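Loltier Teaching Kitchen Handbook
Section 4: Setting up the room for a cooking class

By Kenza Younis
23 February 2020
Reading time: 11 minutes

This section is for the person who opens the kitchen and prepares it before the participants arrive. It replaces the two loose sheets which were in the blue folder. If you still have these sheets, please throw them away. The closing procedure is in Section 5, and the booking of the room is in Section 2.

The set-up is made for one class of 14 participants. For a smaller class you follow the same steps and leave the unused places without tools.

4.1 Before you come

1. Read the class sheet the evening before. It gives the recipes, the allergies and the name of the teacher.
2. Compare the recipes with the stock list. Dry goods are on the first page, oils and vinegars on the second page, spices on the third.
3. If something is missing, write to Hazem Tahiri before noon. After noon he can no longer change the delivery, and you must buy the missing item yourself and keep the receipt.
4. Take the key from the key box. The code is changed in July every year and you receive it by letter.

Note: The class sheet is sometimes corrected late. Look at the revision letter in the upper corner. If the letter on your paper is A and the one on the office door is B, use the one on the door.

4.2 Opening the room

1. Switch on the ventilation before the lights. The switch is left of the door, behind the coat rail.
2. Open the cold room and read the thermometer. Write the value and your initials on the card. If the value is above 4 degrees Celsius, call Mounir Ashour and do not take out any food until you have spoken with him.
3. Let the water run at each sink until it comes clear.
4. Check that the fire blanket and the first aid box are in their places. The seal of the box must be whole. A broken seal means that something was used and perhaps not replaced, so open the box and compare the contents with the list inside the cover.
5. Hang the aprons on the rail, long ones at the window side.

Caution: The door to the yard is an emergency exit. Do not put deliveries in front of it, also not for a short moment.

4.3 Work places

Every two participants share one work place. The teacher has a separate place at the head of the room.

1. Wipe the surfaces with the mild cleaner and dry them with a paper towel. The strong cleaner is for the floor only.
2. Lay a damp cloth flat on each work place and set the cutting board on it. Push the board with your hand. If it still moves, fold the cloth once.
3. Put one chef's knife and one small knife to the right of each board, with the blade pointing to the wall. For left-handed participants change the side – it is written on the class sheet.
4. Add one peeler, one wooden spoon and one tasting spoon for each person.
5. Place one bowl for peelings between every two boards.
6. Give each place one measuring jug of 1,000 milliliters. Some of the old jugs show ounces only. They stay in the cupboard, except when the teacher asks for them.

Note: The knives are counted by the teacher at the beginning and at the end. Please do not lend a knife from one place to another during the set-up, it makes the counting difficult.

4.4 Scales

The Weidemann scales need a few minutes at room temperature if they were stored in the back cupboard during winter.

1. Set the scale on a flat place, away from the ventilation.
2. Press the left button and wait for the zero.
3. Put the test weight from the drawer on the plate. The display must show the number which is stamped on the weight, or one gram more or less.
4. If the difference is bigger, change the batteries and repeat the test.
5. If it is still bigger, put a red sticker on the scale and take another. Write the number of the scale in the repair book.

The unit changes when somebody keeps the right button pressed. When a participant tells you that his flour weighs a very strange amount, look first at the unit.

4.5 Bowls and pots

1. Take out the bowls which the recipe needs and one more. Large bowls are for dough and for washing salad, small ones are for weighed ingredients.
2. Look at the rim of every bowl. One with a crack or a sharp place is not used for food anymore.
3. Choose the pots according to the quantity on the class sheet. A pot filled to two thirds is full enough for soup. For beans or pasta, half is better.
4. Give each pot its own lid before you carry it to the cooktop, and try if the lid sits well.
5. Leave the heat off. It is the teacher who switches on. 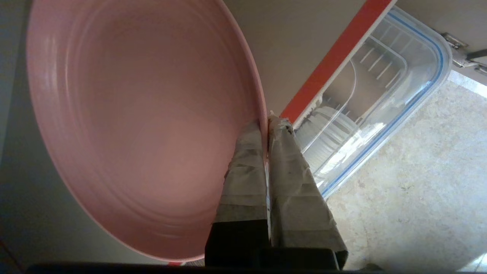
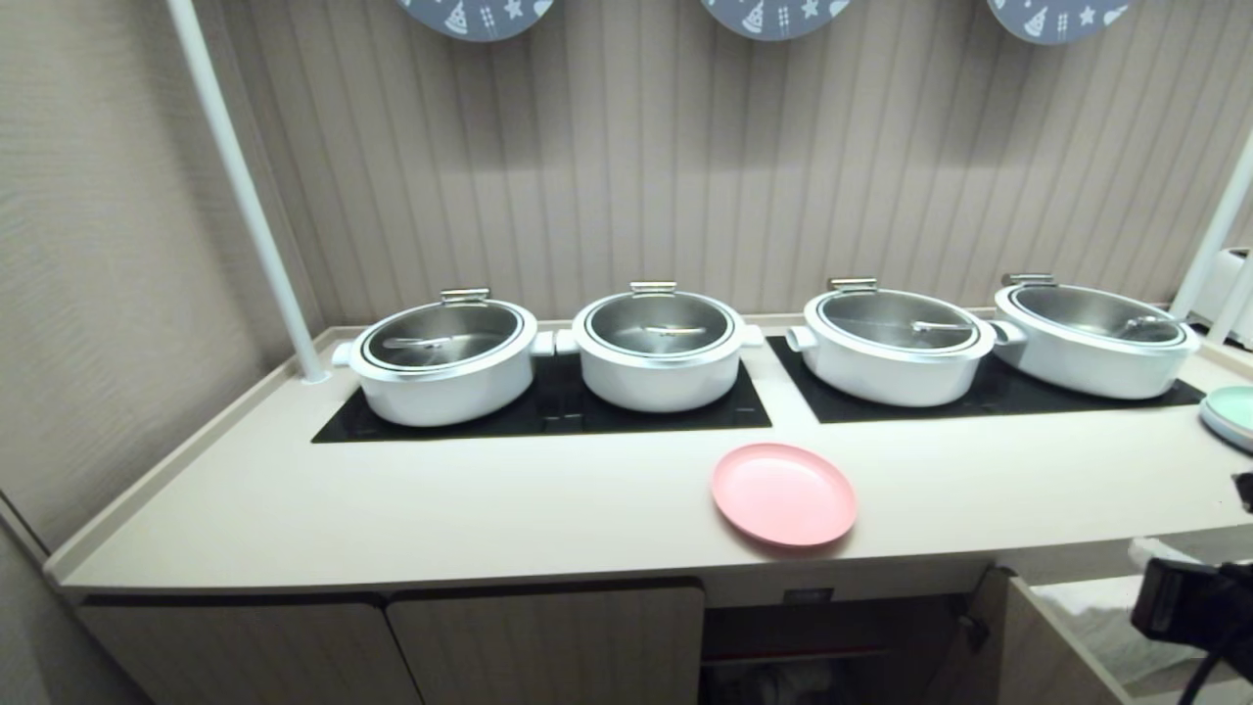 4.6 Ingredients

Ingredients are prepared on trays, one tray for each recipe. Do not divide them for the work places. Weighing is part of the class, and most teachers want to explain it.

1. Write the name of the recipe on a strip of tape and stick it on the tray.
2. Put the dry ingredients on the tray in the order in which the recipe names them.
3. Wash the vegetables but do not peel them. Herbs are washed last and wrapped in a damp towel.
4. Leave meat, fish, cream and eggs in the cold room until the teacher asks for them. Put them together on the lowest shelf, so they are quick to find.
5. If the class sheet names an allergy, prepare the ingredients of this person on a green tray, with a separate spoon and a separate cloth. Do this tray first, with clean hands, before you open any flour or nuts.

Caution: Read the label also on products which you know well. In one class we had a vegetable stock from a new delivery which contained celery, and the old one did not. Salma Ouazzani saw it in time, but it was only by luck that she looked.

Flour and sugar are stored in similar white containers. The labels are on the lid and on the front. When you refill a container, check that both say the same.

4.7 Timer and recipe screen

The wall timer is from Tekora and has four channels. Each one has its own color and its own tone.

1. Plug in the timer and wait until the four lights stop blinking.
2. Set the clock with the wheel. Turn slowly, the wheel jumps when it is turned fast.
3. Start each channel with one minute and listen if you hear the tone from the back of the room. If not, turn the volume up by two steps.
4. Set all channels back to zero.
5. Switch on the recipe screen and open the file with the date of the class. Do not use the file named "last", it is a copy which the program makes itself.

If the screen stays dark:
– check the switch on the cable, which is under the shelf;
– pull out the plug, wait until the small light is off and put it in again;
– if it still stays dark, hang the printed recipes on the board. They are in the Getton folder, sorted by season.

4.8 Towels, waste and dishwasher

1. Put two kitchen towels at each sink and one stack at the teacher's place. Striped towels are for hands, plain towels are for dishes.
2. Line the bins. Brown is for peelings, yellow is for packaging, gray is for the rest.
3. Empty the dishwasher. If the dishes inside are not clean, start it again with the short program and note it in the book.
4. Fill the salt only if the light is on. Wipe away what falls beside the opening and run one rinse directly after.
5. Put the oven gloves in pairs on the hook. Gloves with a hole go in the gray bin, also when the hole is small.

4.9 Last check with the teacher

The teacher arrives half an hour before the class. Walk through the room together and do not start with the coffee before this is finished.

1. Show the allergy tray and say aloud for whom it is.
2. Say what is missing or replaced by another product.
3. Say which scales, burners or other devices are out of order.
4. Let the teacher sign the set-up card. Put it in the tray on the office door.

If the teacher wants to change the arrangement, help with it and write the change on the back of the card. Periklis Tzavaras, for example, teaches bread with all work places pushed together, and for his classes you can skip the peelers and the wall timer.

4.10 Common problems

The cold room door does not close. Look at the lower corner first, there is often a piece of cardboard. If the rubber has come out, press it back with your thumb from top to bottom.

The ventilation makes a knocking sound. Switch it off, wait one minute and switch it on at the lowest level. If the knocking comes back, leave it off, open both windows and inform Mounir Ashour. No frying in this case.

There are more participants than on the sheet. Set extra boards at the window table and tell the teacher immediately. Above 16 persons the class may not start, and the office must decide who can come another time.

A participant comes much too early. He or she can wait in the entrance hall, where there are chairs and water. The kitchen stays closed for participants until the card is signed.

Contact: Loltier Teaching Kitchen, handbook desk, attention Kenza Younis | © 2020 Loltier | Back to top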